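Progress report to Grenero - Flerside household tasks, cleaning and textiles work package
Date: 03/06/2019
Prepared by: Ginette Vasseur
Reviewed by: Hülya Şimşekoğlu

1. Work completed

The Flerside room is now in use for both parts of the work package. The cleaning part covers the sink, the squeegee and the bottled products. The textiles part covers the armchair and the blankets and cloths kept on it. Of the 900 task runs in the plan, 294 are complete and logged. 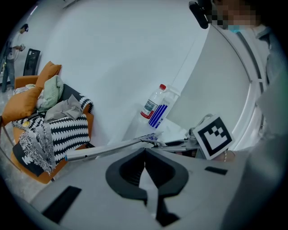

Bottle with red cap, blue-striped jug and orange armchair, Flerside room.

Bottles are returned to the table between runs. Labels stay on, as the task sheets refer to products by cap color and label color.

2. Cleaning tasks

Squeegee runs over the sink are the slowest in the set. The tool is long for the basin, and the first task sheet did not say which end should lead. Kao rewrote the sheet in June - the new version fixes the starting corner and
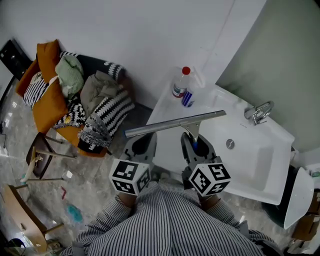

the direction of travel, and it allows two passes per run. Spray bottle runs follow the same sheet. Faucet tasks have not been started and remain in the plan for the next period.

3. Textiles and room layout

Folding tasks are on schedule. Two layouts were compared, and the one with the seating near the window was kept. With the gray roller blind down over the window, the orange armchair and the

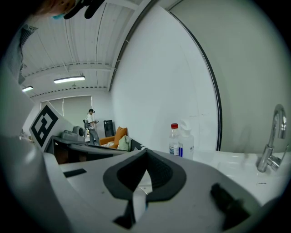
Storage is the open item for the textiles part. Fludent has quoted for a shelf unit, and the order will be placed once Grenero approves the change to the equipment line. Until then the pale green cushion and the patterned blanket stay on the orange armchair, next to the tall black panel. No change to the total budget is requested.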